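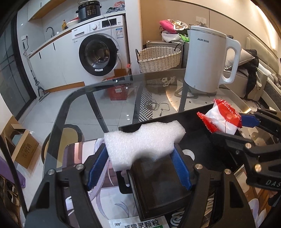 We use cookies to keep you logged in. OK
Reading time: 2 min

fetcombe_mum: My glass table is the junk drawer of the house. Foam, coiled cables, little packets, a bag of adidas laces. How do you all sort this stuff?

rordale40: Toss the foam first – it eats space. Then one open box for everything left.

Danish Tarar: Nope, I keep foam! I mail things every December. And one box for everything is how I ended up with 3 identical chargers.

fetcombe_mum: Well, the black box is still empty, so I'm open to ideas.

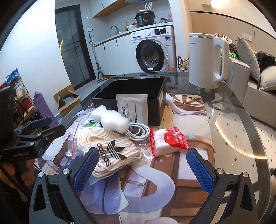 Re: one box or 2?

rordale40: One. Two boxes and you'll never remember which.

Danish Tarar: Two – cables in one, small packets in the other. Laces go with the shoes (come on!).

fetcombe_mum: OK, laces are moving. Foam I'm still thinking about.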